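Serving Bowls for Single Fruit Portions: Project Report
Design and Everyday Objects, second-year module
Group 4

3. Choice of objects

The project set out to establish whether a small bowl of the kind sold for breakfast or dessert is a suitable container for a whole piece of fruit served to one person. The refectory at present offers fruit from a shared tray, and the group was asked to consider a portion-by-portion alternative for the counter in the Roltberg building.

Three suppliers were compared at the outset. The Fiadzo range was rejected on account of its narrow base. The Radon range was available only in sets of 1000, and the refectory would require no more than 500. The remaining supplier, Josex, was able to deliver small shallow bowls in several pale colours at 59 pence each, and these were adopted for the remainder of the work.

The pear was selected as the principal test fruit. An apple or an orange will sit in almost any bowl, whereas a pear is broad at one end and narrow at the other and may lean or roll when the bowl is moved. It also bruises readily. The group therefore took the view that a bowl which served well for a pear would serve for the other fruit on the refectory's list.

A plain white table was used throughout. Colours were compared in pairs, with one bowl in use and its neighbour left empty, so that the appearance of the fruit against each could be discussed on the same surface.

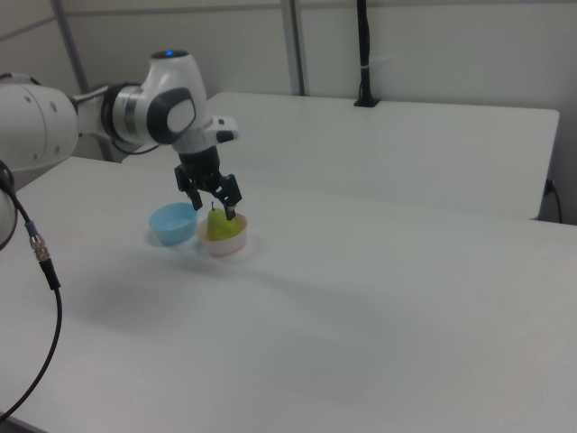
Selorm Dogbe asked in reply to the draft of this section whether the pear ought to be served in a bowl at all, given that most people at the counter take fruit away in a coat pocket. A bowl must be carried to a table, brought back and washed, and the saving in bruised fruit would have to be set against that labour. The group accepts the point and has added washing to the costs considered in section 5.

4. Observations on size and colour

4.1 Size. The pear filled much of the opening of the bowl when placed with the stem upwards. This was considered an advantage, as little room remained for the fruit to shift. A larger bowl would hold two pieces, but would no longer indicate a single portion, and fewer would fit on the counter.

4.2 Colour. Opinion within the group was divided. The warmer interior was preferred by those who wished the fruit to look ripe. The light blue was thought cleaner in appearance and easier to find on a crowded tray. Glykeria Tsakiris proposed that the two colours be used to separate washed from unwashed fruit, and this suggestion was carried forward to the trial on Thursday.

4.3 Position. Bowls set close together save space, but leave little room for the fingers when one is lifted. A gap of one finger's width is recommended for the counter layout. 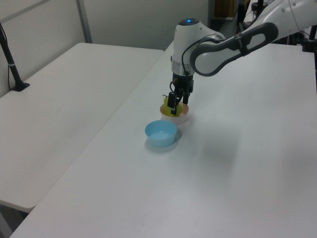 Figure 2. Fruit and bowls on the test table.

5. Costs and remaining work

An order of 500 bowls at the price quoted would come to 295 pounds before delivery. Washing has been entered as a separate line, and the refectory has been asked for its present figures. Storage remains to be settled: the cupboard beneath the counter is already in use for trays, and the height of a full stack of bowls has yet to be measured against the shelf.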